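Housekeeping Basics, Unit 4: Towels
Notes by Aksel Bundgaard, January 2023

Okay, towels! I fold mine lengthwise first, always, into one long strip, and only then think about the short way. If a bit of the under layer peeks out along the edge, tug it in now, while it's easy (I forget this constantly).
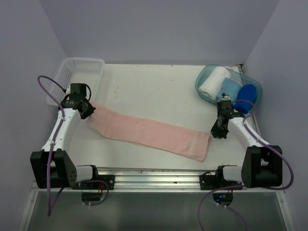
Sabbagh wrote on last term's sheet that thirds fit a narrow shelf better than halves, and would I please stop teaching halves. Fair enough! Thirds it is, unless your shelf is deep.

Microfiber is its own animal. It's light and it loves to bunch, so shake it out from two corners before you lay it flat, then smooth from the middle outward.
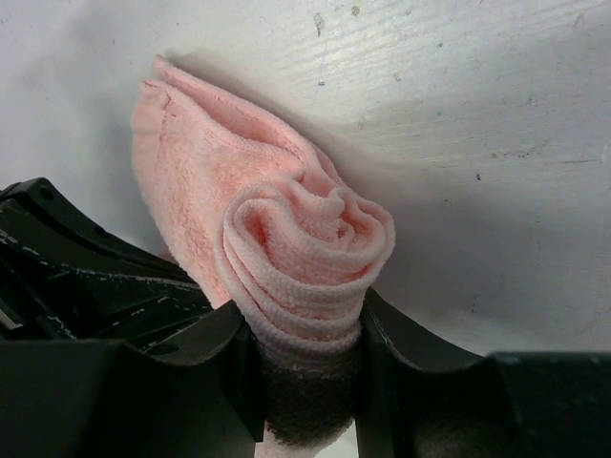

Once it's flat, run your palm down the strip and fold the short way, with the folded edge facing you. For next time, bring three towels from home and a basket to put them in.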